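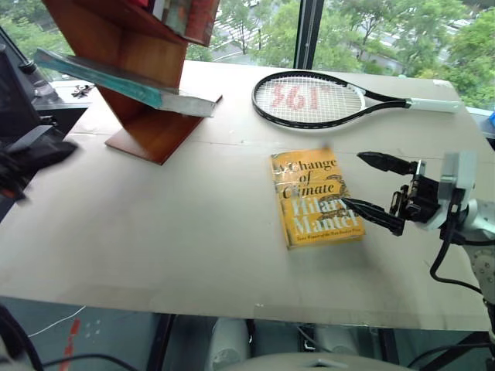
mossgate wrote:
Rip it back. I know that isn't what you wanted to hear, but a blanket that is 6 inches wider at one end is a trapezoid, and you will see it every time you sit down.

dropstitch_dad wrote:
It's a blanket. It goes over knees. My knees have never once complained about geometry.

mossgate wrote:
Your knees have low standards.

lintroller wrote:
Original poster again. To answer the questions from the last page: it's the Stillineo pattern, the one with the slipped edge, in Fenar worsted, the oatmeal color. I'm 17 skeins in. The first stretch was knitted in May when I was relaxed, and the rest was knitted during my kitchen remodel. I think that's all the information anyone needs.

dropstitch_dad wrote:
So it's a record of your year. Frame it.

wintergreen_b wrote:
Did you count stitches at both ends? Stillineo has you slip the first stitch and then work a yarn over after the border, and if you forget the matching decrease on the way back you gain one every time. I did this on a scarf. It could have been a tent.

lintroller wrote:
Counted last night. 30 extra stitches. So not my mood after all, just my arithmetic. I'm not sure that's better.

mossgate wrote:
Then it's a mistake and it comes out. Put in a lifeline before the first extra stitch, rip down to it, wind the yarn, wash it, hang it with something heavy on it, knit again. It's a couple of months of evenings. You were going to spend them knitting anyway.

wintergreen_b wrote:
I'd skip the washing. Fenar relaxes fine once it's blocked, and every time I've washed a used skein of it I've ended up with something like a wet cat.

mossgate wrote:
You didn't tie it in enough places.

wintergreen_b wrote:
I tied it in plenty of places. It untied itself out of spite.

thermos_lid wrote:
There's a middle way here. Decrease back down over the same distance and you get a blanket that's wide in the middle. Call it a design feature. The lady at the yarn counter in Chávez sold me a shawl pattern shaped like that and it cost me real money.

lintroller wrote:
I like this. It's dishonest but it's a lot less work.

mossgate wrote:
It will look like a fish.

thermos_lid wrote:
A warm fish.

dropstitch_dad wrote:
Still voting knees. Also if you do wash it, Holik soap and a cold basin. The hot tap and I made a very nice oven mitt out of a sweater once.

lintroller wrote:
Update. I ripped out 2 rows to see how it felt. It felt terrible, so I put them back and made toast. Going with the fish. Is it one decrease per right-side row, or should I be gentler than that?

wintergreen_b wrote:
One every right-side row, just inside the border, and mark the edge you're doing it on so it matches the side that grew.

mossgate wrote:
I'll be over in the sock thread.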